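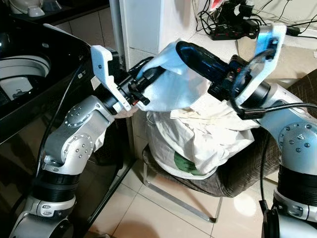
What will I see at the open day?

Two robot arms handling washing, shown at work in a small tiled laundry area at our Gumham site. The arms are fitted side by side and work together on ordinary household clothes. Each demonstration is followed by time for questions with the people who run it.

How long does a visit last?

Allow 40 minutes. The demonstration takes up most of that and the rest is for questions. You can stay on in the front room afterwards, where there is tea and a screen showing earlier work from the Yuen project.

Do I need to book?

Yes. The laundry area is small and we let people in by group. Use the form on the visits page and choose a morning or afternoon slot. If a slot has gone, it no longer shows on the form.

What does it cost?

Adults pay £2 and children come in free. The money goes towards refreshments. Please pay at the desk, by card or cash.

Who gives the demonstration?

Ferhat Kırmızıgül leads the morning groups and Patricio Palma takes the afternoons. Both work on the arms day to day, so technical questions are welcome. So are simple ones.

Why laundry?

Cloth is hard for a robot. A cup keeps its shape when you pick it up, but a shirt folds, slips and hides its own edges. A heap of washing is harder again, as the arms have to take hold of one item among many. It is also a job most visitors know well, so they can judge the results for themselves.

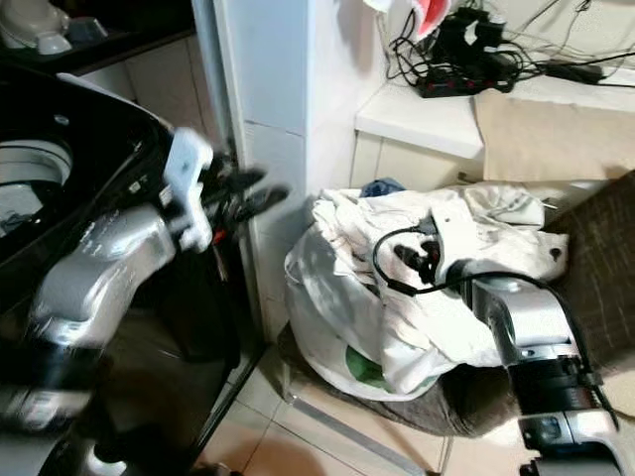 The right arm at the laundry pile, the left one raised near the open washing machine.

Will it always work?

No. Items get dropped, and sometimes two come up together. We don't stop the demonstration when this happens — the operator carries on or resets the arms, and explains what went wrong.

Can I touch the arms?

Not while they are powered. At the end of each session they are switched off and you may come closer. Please leave the cables alone.

Can I bring children?

Yes, from school age upwards, with an adult. Pushchairs can be left by the desk.

May I take photographs?

Yes, without flash. Please ask before photographing other visitors.

How do I get there?

The Stitska bus from Wullham stops 200 metres from our gate. There is no parking on site apart from one space for blue badge holders, which can be reserved on the booking form.

When is the next open day?

In April. Dates are put on the visits page once they are settled, and slots open at the same time.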